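12 August 2019
Notebook, coding desk, council coalition project

Continued with the Beltville transcripts. I have now finished the June sessions and I am in the part where the budget talks stopped. For colleagues who open this later: Beltville council has 14 seats, and after the election no list has a majority. The Cartwright list and the Arnel list both say in public that they want a compromise on who will chair the council. My task is to mark each passage where a speaker offers something, asks for something, or refuses.

The total is 3,009 passages after I removed the double ones. In the old file there was a mistake with the line breaks, so one long speech was counted as many short ones. I repaired this by hand. Please do not use the old file any more, also not for quick checks.

The main difficulty today is the word "open." Speakers of the Arnel list say again and again that they are "open to a common name" for the chair. In the first round I coded this as an offer. Now I am less sure. When I read the full speech, there is often a condition one or two sentences later, for example that the Cartwright list must first withdraw its own candidate. Then it is more a demand with polite clothes. I made a new code, "conditional offer," and I went back to all passages with "open," "ready" or "willing." There were 96 of them. I recoded them in one sitting so that my judgment stays the same from the first to the last. 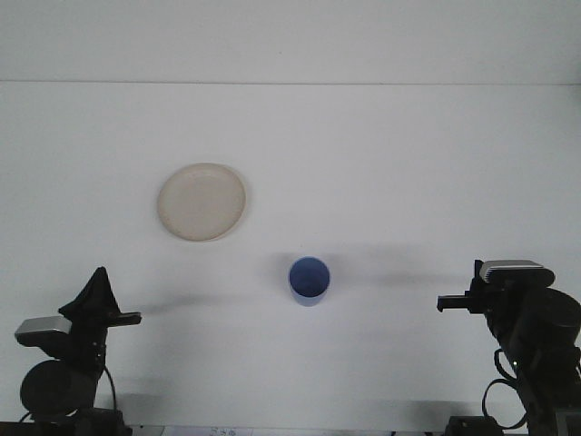
A second problem is the passages where a speaker reports what the other side said in a closed meeting. We can not check this. I propose that we code only the act of the speaker and put the reported content in the comment field. If somebody wants to study the reports themselves, the comments can be searched.

Vernis (the annotation program, not the town) closed itself 3 times during the recoding. Each time it lost the last passage but kept the others. It seems to happen when I open the comment field while the file is still saving. I wait now until the small bar is gone. It is slow but I lost nothing more after that.

Note about the abstentions: in the vote on the interim chair, some members left the room before their name was called. The minutes write "absent" for them, the same word as for members who were ill. For our question these are very different things. The transcript sometimes has a remark from the clerk, so I take it from there and leave the field empty if there is no remark. I do not guess.

Still to do:
Write the definition of "conditional offer" in the codebook, with two short passages, one clear and one difficult.
Ask for the missing annex to the second June session. The page numbers jump.
Send the recoded part for a second reading before I start with the committee hearings.
Decide if a procedural motion can be a refusal. I have coded it as "other" until now, and I am not happy with it.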